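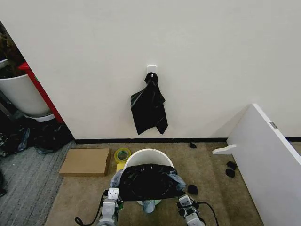 The two-arm build at the Ermont workshop, with the lined bin between its grippers and a garbage bag on the wall hook.

A two-arm machine put together by members of the Ermont shared workshop is now being set up for work with trash bags, according to a build log posted January 2, 2020. The project is called Flundari. Its builders, Bohumila Hubáček and Norbert Vondráček, started on the frame in September and finished the second arm before the end of the year.

Both arms are made of white and gray modular segments, with the power and signal cables run outside the housings. Hubáček wrote in the log that internal routing was tried on the left arm and dropped after the cable pinched at the elbow at full bend. The outside loops need more clearance at the sides. They can be replaced without taking a joint apart.

The control software runs on a used desktop computer under the workbench. Commands go to each arm at 60 updates per second over a separate line. An earlier version put both arms on one line, and the log lists 1836 dropped messages from a single evening of testing on that setup. Vondráček rewrote the driver and split the lines the following week. No count has been posted for the new wiring.

Work has moved to the grippers. Thin plastic film is hard to hold with flat fingers: it slides when the grip is light and tears when two arms pull against each other. The current fingers close to a set force, and the limit can be changed from the keyboard during a run. Hubáček has cut 5 sets of finger pads in different thicknesses and plans to test each with the same brand of bag.

The target is a round household bin with a soft liner. The arms have to find the edge of the bag, gather it and lift it clear of the rim. Folds in black plastic give the camera little to work with, and the log describes depth readings over the liner as "mostly holes." Vondráček is testing a method that looks for the rim of the bin first and searches for the bag from there.

Parts came from the workshop's own stock, from the builders and from Pringle, a surplus dealer that sold them the motor power supplies. A replacement supply from Biltel is on order. The present one shuts off when both shoulders move at full speed, so the arms are limited to half speed for now.

Drawings for the finger pads are in the workshop's shared folder. The driver code will be added once the wiring notes are complete. The next log entry is to cover the pad tests and the 6 gripper settings saved so far.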